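The bus out of Plestness takes 65 minutes to reach Clornness, and I would not wish it a minute quicker. It goes the old way, by the river and then up through the beech woods, stopping for anyone who puts a hand out, and by the time it drops you at the foot of the hill you have quite forgotten what you were fretting about at breakfast.

I went in April, for the tea. Clornness has three tea rooms on one short street, which sounds like a recipe for a feud, but they seem to get along well enough (they borrow milk from each other, I saw it done). The oldest is Gamage, all steamed-up windows and deep chairs, where the pot comes under a knitted cosy and you are left alone with it for as long as you please. I had meant to stay for one cup and stayed for three.

What I love about a proper afternoon tea is how little it asks of you. You sit, you pour, you pass things along. My grandmother laid hers at four every day of her life, with something baked on a plate and a low table pulled up close to the chairs, and it didn't matter whether the visitor was the vicar or the man come to read the meter - they got the same cup and the same welcome. I've tried to keep it up at home, not always at four, and not always with anything I baked myself.
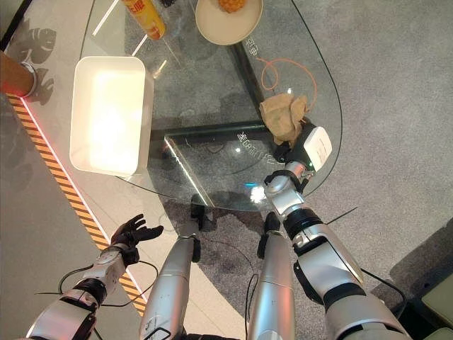 ## A walk before the bus home

Do leave time for the path up to Udent, the little hamlet above the town. It climbs steadily between stone walls, with a bench at the halfway gate, and I met 60 sheep and one very polite dog (I counted the sheep while I got my breath back). At the top there is a chapel, a water trough and a view right down the valley to Plestness.

Come back by the lane if the grass is wet. The last bus waits by the bridge with its lights on, and the driver is happy to let you finish your bun on board.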